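How to put together a pitch bible for a short animated series

A pitch bible is the document you send to a broadcaster, a distributor or a co-producer when they ask to know more about your show. For a preschool or family series it usually runs to a dozen pages or so. These are the steps we use at Vudano, with our series Jarkum as the working case.

Step 1. Write the logline first

Put the whole show into one or two sentences. Name the main character, where they live and what they want in a typical episode. Ours took most of January and went through many versions. The one we kept reads: "Jarkum, a young marsh hen who cannot swim, runs the ferry in a town where everybody else can."

If you can't get the logline down to two sentences, go back to the story before you do any design work.

Step 2. Fix the format

State the episode length, the number of episodes, the age group and the technique. Buyers look for this on the first page. If the show could be cut two ways – as full episodes and as shorts for online use – say so and give both running times.
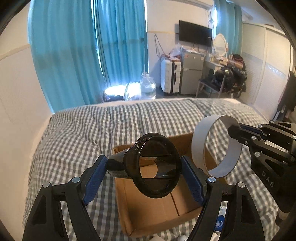

Put the technique in plain terms as well. "2D digital, cut-out rigs, painted backgrounds" is enough. The production people will ask for the rest later.

Step 3. Describe the characters

Give each main character a half page: name, age, one strong want, one weakness, and how they speak. Add a few lines of sample dialogue. Lamai Paisan, who writes most of our scripts, drafts the dialogue before the description and then cuts anything in the description that the dialogue already shows.

Keep secondary characters to a short paragraph each. Jarkum has four of them in the bible, and the others wait for the scripts.

Step 4. Describe the world

One page is plenty. Cover the main locations, the rules and the time of year. If there is magic, write down what it can't do. A map helps if the characters travel, but keep the labels large enough to read on a laptop.

Step 5. Write the episode ideas

Include one full synopsis of the pilot with its ending, then a set of short springboards of three or four lines. Each springboard needs a problem, a turn and a result. Check that the lead character causes the result. Somkiat Meesuk reads ours aloud in one sitting, and any two that sound alike get merged.

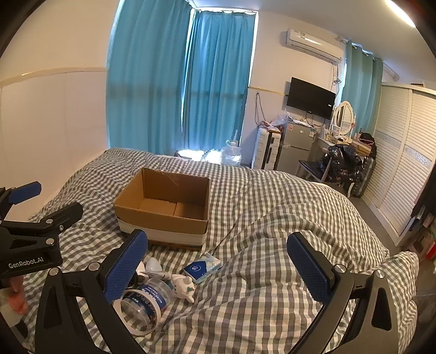
An open cardboard box on a gingham bed cover.

Step 6. Add the artwork

Use finished pieces only. You need a title image, a character lineup showing relative heights, and one or two key backgrounds. Rough sketches can go in a separate file for people who ask. Credit each artist on the page where the work appears.

Step 7. Sort out the rights page

List who owns the original story, who wrote the adaptation and who holds the music. If the idea came from a book or a family story, get the option agreement signed before the bible goes out. We had to hold back an earlier project, Flurkasis, because two of the songs had never been assigned in writing.

Step 8. Export and send

Save a PDF small enough to email, with the contact name on the first and last pages. Put the version and the month in the file name. Keep a list of who received which version – you will need it when the budget or the episode count changes.

Replies can take a long time. We follow up once by email, then leave it until the next market.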